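Keep Cherkaoui on the Bench (For Now)
21 July 2022

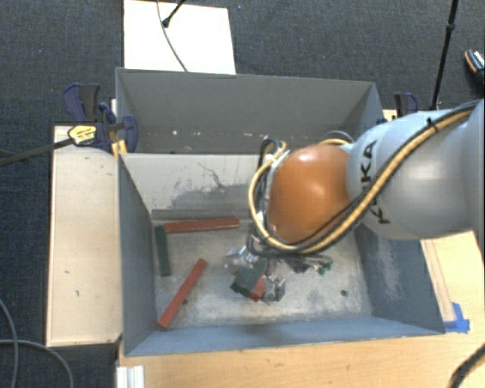

Should Skokitz start Abdelkrim Cherkaoui next season?

I would keep him coming off the bench through the winter and look at it again in March. He is the best passer on the roster and he may be the best guard too, but the second unit falls apart without him and the first unit doesn't.

I've had this argument with enough people since the season ended that I figured I'd write it down.

For anyone who doesn't follow our league, Skokitz plays in a building that holds 2,000 if they pull out the end bleachers. Most nights last winter they didn't pull them out. I sat on the side across from the home bench, same as I have for years, and from there you get a good look at who talks to whom during timeouts. Cherkaoui talks to everybody. He was doing it in his first month, when his shot wasn't falling and he had every excuse to sit at the end with a towel on his head.

His first season was rough. He came in as a scorer and the coaches tried to make him one right away. They ran him off two screens in the corner, he'd catch it a step late, and by then the defender was in his shirt. The shooting numbers were bad and people decided he couldn't play. I heard a man behind me say they should cut him before the holidays. I didn't agree, but I didn't turn around and argue either.

What changed last season was who he played with. Ngaio Kerslake took over as head coach and the first thing she did was put the ball in his hands with the reserves. No more corner screens. He brought it up, called the set, and had a big man rolling to the rim on nearly every trip. He isn't fast. He gets to where he wants to go by changing speeds, and backup guards in this league don't handle that well. They jump at the first move and then he has a lane.

The game I keep bringing up is the home win over Stallico in March. The starters came out flat and were down big before the first quarter was over. Kerslake sat all five of them. Cherkaoui came in with the second group and they played most of the second quarter together, and by halftime it was a game again. He didn't score much. He had two lobs, a pocket pass I still don't know how he saw, and a kickout from under the basket that went over three people. In the second half the starters went back in and finished it.

People use that game to say he should start. I look at it and see the opposite. If he'd been on the floor to open the game, he would have been part of the flat stretch, or he would have been tired when it was time to dig out of it. The reserves had somebody to organize them because he was still available. Take him out of that group and there is no one else in it who can dribble against pressure. I watched them try it when he missed time with the ankle, and it was turnover after turnover.

The other side has a decent case, so I'll give it. The starting lineup has a spacing problem. They have two players who want the ball at the elbow and neither one will stand in the corner for long. A guard who can pass would help with that, and the current starter is more of a defender. He picks up full court, he fouls some, and he's going to give you whatever is left over on offence. Put Cherkaoui out there and the first few minutes of each half would be easier to watch.

But he'd also have to guard the other team's best guard, and I don't think he can do it yet. Clatuso went right at him in both of the road games. Every time they got the switch they cleared that side of the floor. Kerslake had to hide him on a wing in the second one, and the wing posted him up. You can live with that for a few minutes against backups. I don't want to see it for a whole night against starters, and I especially don't want to see it in the playoffs.

There's also the question of minutes, which matters more than who gets introduced. He finished the last 6 games with the ball in his hands in the fourth quarter. That's what a good guard should want. If he plays the end of close games, I don't care much about where he is at tipoff. I understand that players do care, and that their agents care, and I'm sure it comes up when contracts do. He hasn't complained in public that I've seen.

What I'd like to see over the summer is work on his left hand and on the pull-up from the foul line. Teams were going under every screen by the end of the season and giving him that shot. He made enough of them in warmups. In games he'd look at it and pass. If he takes it and hits a fair share, the lane opens back up and this whole conversation changes.

I'd also like them to find another ball handler. It doesn't have to be anyone special. If they sign a steady backup who can get the team into a set, then you can move Cherkaoui up without wrecking the bench. Right now they don't have that player, and the ones I've heard mentioned are forwards.

Season tickets are up again, by the way. My seat is $350 now. I renewed it. I did ask to be moved down two rows and over toward the baseline, and the woman at the ticket office said she'd put a note on the account. The railing is right at eye level where I am now and I've been leaning around it for years.

Next post will be on the frontcourt, mostly on whether they can keep playing two centers together. I have notes from the Clatuso games that I need to go back through first. If you were at either of those and remember who was guarding the inbounds passer at the end of the second one, leave a comment. I wrote down a number and I can't read it.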